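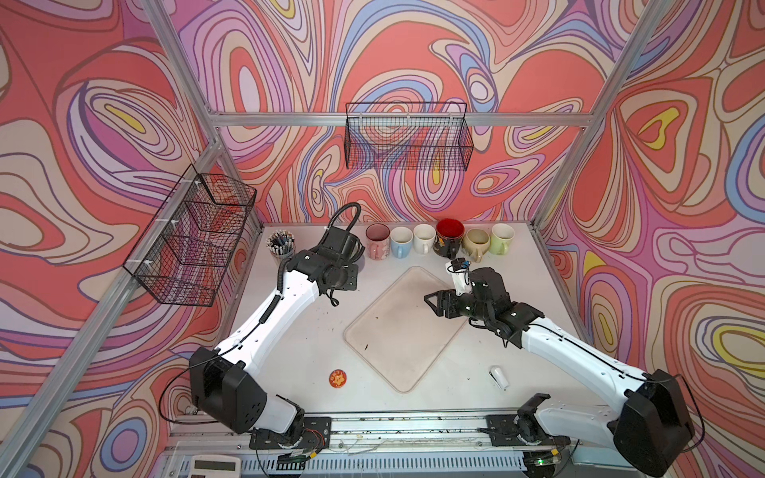
3.2 Curved patterns and the small room

The letters kept in the Rungrueang shop archive give a picture of wallpaper buying which is different from the picture in the trade press of the same years. The press wrote mostly for decorators and builders, and it treated the pattern as a matter of taste. The customers of Rungrueang wrote about practical things: how many rolls were spoiled at the corners, if the paper could be wiped, what the neighbours said. Of the 795 letters which we could read in full, 154 mention a curved or "flowing" pattern by its name or by its order number. We use these letters in the present section and leave the geometric and floral papers for section 3.3.

The first thing that appears in the letters is the question of matching. A striped paper shows every mistake of the person who hangs it, and several customers complained that their walls were not straight enough for it. The curved papers of Hillar were more forgiving. In the Lakero range the contours run around each other without a clear vertical line, and a small error at the seam is difficult to find from a normal distance. One customer in Pumley wrote that she had put one strip upside down in the passage and noticed it only in July, when the light came lower through the door. The shop kept this letter and used a part of it in its own leaflet for the next season.

The second question is the size of the room. Advice books of the period say almost always that a large and busy pattern makes a small room smaller, and that it should be used on one wall only. The letters do not support this rule very well. Many buyers put the same paper on three sides of an alcove or a kitchen corner, where it met a plain worktop or table, and they were satisfied with the result. What they describe is a feeling of enclosure, which some of them liked and others did not — the word "cosy" and the word "heavy" are both used for the same paper. It seems to us that the plain horizontal surface is important for this judgement. When the table or the worktop was also patterned, the comments were more often negative.

Figure 2. Looping bands in coral red, pink, lavender, blue, cream and yellow on three walls around a white tabletop, with a row of mugs.
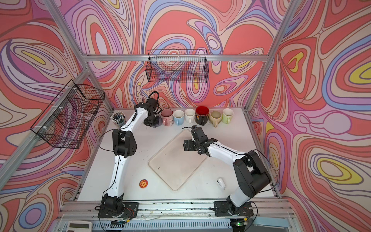

Kamol Thaweesak, in written comments on an earlier version of this section, objected that satisfied customers have no strong reason to write to a shop, and that those who do write are perhaps the ones who wish to defend an expensive choice. He also pointed out that a person who hung the paper with his own hands will judge it more kindly than a person who paid somebody for the work.

We accept the second point fully. In most of the letters we cannot know who hung the paper, and where we can know it, it is usually the writer or a member of the family. The first point is more difficult. Complaints are well represented in the archive, because the shop exchanged unopened rolls only after a written request, so that unhappy customers had to write too. But it is true that a customer who simply became tired of the paper, and covered it, leaves no letter behind.

A third matter is colour. Curved papers were sold in warm and in cool versions, and the mixed versions, where reds stand directly beside blues and lilacs, came later and cost more. Buyers of the mixed versions write less about the furniture than the others do. Boonmee Sriwong has suggested, for printed cotton, that a cloth with many colours is easier to live with when the things around it are changed often, as nearly every new object will find its own colour somewhere in the print. The same explanation could be used for wallpaper, although our material is too thin to test it. Two of the letters come near to this idea. In both the writer says that new curtains were not needed.

The prices given in the letters must be read with care, as the shop gave a reduction on the last rolls of a batch and did not always write this on the receipt. We return to the batches in section 3.4, together with the printing faults of the Lakero range.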